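4.2 Equipment planning and cost allocation

The Vondport site was budgeted for two dual-arm units, purchased through Tomeck under a single framework order. Grippers were costed separately, as wear on these parts proved the least predictable item in the Skillarell pilot. A reserve of 7 per cent was set aside for replacement cables and gripper parts.

Ordinary household tools were preferred to purpose-made attachments. Floor sweeping, for instance, was planned with a long-handled brush in one gripper and a long-handled dustpan in the other (Figure 2). The allowance for such tools was capped at 200 euros per unit. Delivery was expected within 19 weeks of the order, and the Coutinho site was therefore placed in the following budget year, with its spare parts to be drawn from the same reserve.
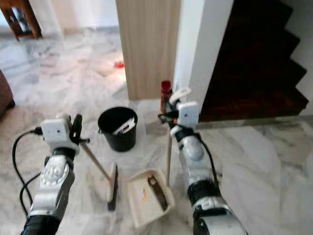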